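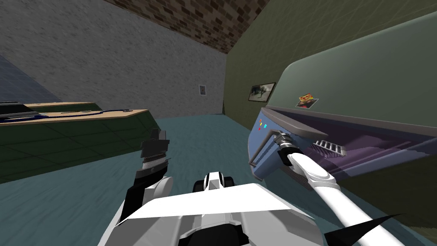
Firkeo opens its simulated kitchen recordings to outside teams

Villanueva, 12/09/2020 – I've spent most of this year getting a robot to open drawers in rooms that don't exist, and I'm so happy we can finally share the results! Starting now, research groups can request Clilero, our collection of 176 recorded demonstrations of one chore: take hold of the handle on an appliance drawer and pull it open.

Every recording was driven by a person. Six of us at Firkeo took turns steering the two-armed robot through a headset, looking out from its own head, so the learning system gets the same view we had (arms in the way and all). We kept the clumsy tries too, as long as the drawer came open in the end.

The rooms get shuffled between sessions. Walls, floors, counters and appliance colors all change, and some of the mixes are pretty wild – teal carpet, a brick ceiling, a big olive-green appliance with a purple inside. My own kitchen looks nothing like that, but we want the system to learn what a handle is and stop caring about the paint.

"The grip was the hard part for me," says Oddur Vigfúsdóttir, who drove more sessions than anyone else on the team. "You come in at a slant, you close too early, you back off and go again. I got much better after the first 8 hours."

Our partner Grultier is already training on the set and will send us its first scores later in December. After that we'll record four more chores, starting with sliding the rack out and closing the drawer again.

To request access, write to the Clilero desk at our Villanueva office and tell us a little about what you're building. I read all of those messages myself, so please be patient with me!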